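The letter about the piano came to the shop, not the apartment, so Saimi Savolainen read it standing up between customers.

Her uncle had left her the instrument. It was a Zindetti upright, made in Lurik before the factory closed, and it was in the front room of his house in Padcombe. The lawyer, a Mr. Ostrowski, wrote that the house had been sold and that the piano had to be out by the end of May. If she didn't want it, the buyers would keep it or get rid of it.

She had not played since she was sixteen. She called her cousin Joonas anyway.

"How big is it?" he said.

"You remember it. You hid behind it."

"I was small. Everything was big."

He had a van with a bad second gear and he agreed to drive if she paid for gas and lunch. They left before it was light. Saimi had 300 in cash in an envelope for the movers at the other end, and two blankets, and a bag of rolls that Joonas started on before they reached the highway.

Neither of them had been to Padcombe since the funeral. The road into town had been widened and they missed the turn. Joonas drove on to the gas station and came back, and then he missed it again from the other side.

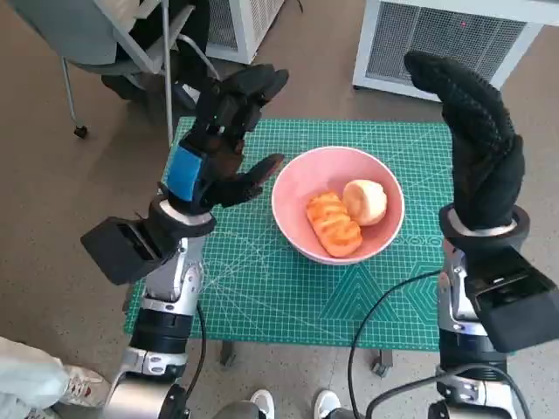 The house looked the same from the street. Inside, it was down to the carpets. Cyprian Ostrowski met them in the hall with his coat on and a folder under his arm. He was younger than his letters.

"There's one thing," he said. "Someone has been coming to play it."

"Who?"

"A Mrs. Holloway, from next door. She has a key. Your uncle gave it to her, and I didn't feel I could ask for it back until the sale went through."

Saimi went into the front room. The piano stood against the inside wall, where it had always stood. The lid was up. There was sheet music on the stand with pencil marks in two different hands, and one of them was her uncle's. He made his fives like the letter S. She stood and looked at those for some time.

Joonas got down on the floor and checked the casters.

"They turn," he said. "We could have it in the van in an hour."

Priya Holloway came over while he was measuring the door. She was past seventy and wearing house shoes. She put the key on top of the piano without being asked.

"I won't keep you," she said. "I only wanted my music."

"Did he teach you?" Saimi said.

"He tried to. I started the year my husband died. Your uncle said I had the patience for it and no ear at all." She gathered the pages and squared them on her arm. "We did duets. I took the low part and he waited for me."

"He never waited for me."

"No, he told me that. He said he'd been too hard on you."

Joonas had stopped measuring. He let the tape run back into its case and went out to look at something in the van.

Saimi sat down on the bench. She put her right hand on the keys and found the start of the one piece she still had, a slow one, and got five bars into it before her fingers ran out. The A above middle C was flat. It had been flat when she was nine.

"Is your front door wider than this one?" she said.

Mrs. Holloway didn't answer right away. "It's the same door," she said. "They're the same house, only the other way around."

It took the three of them and Ostrowski, who removed his coat and turned out to be stronger than he looked. They laid the blankets over the step and went down the path, along the sidewalk and up the other path – four stops, one argument about who was lifting. Mrs. Holloway moved a bookcase. The piano went against the inside wall.

Saimi gave her the envelope.

"It'll need tuning," she said. "Moving it won't have helped."

"That's too much."

"Get the A fixed, then. Keep the rest for next time."

They ate lunch in the van with the windows down. Joonas had the fish and complained about it. When he started the engine they could hear the low part of something coming through the wall of the wrong house, very slow, with gaps in it where the other hands would go.

"You could come back down," he said. "It's only a morning's drive."

"Find the turn first," Saimi said.

He found it on the second try.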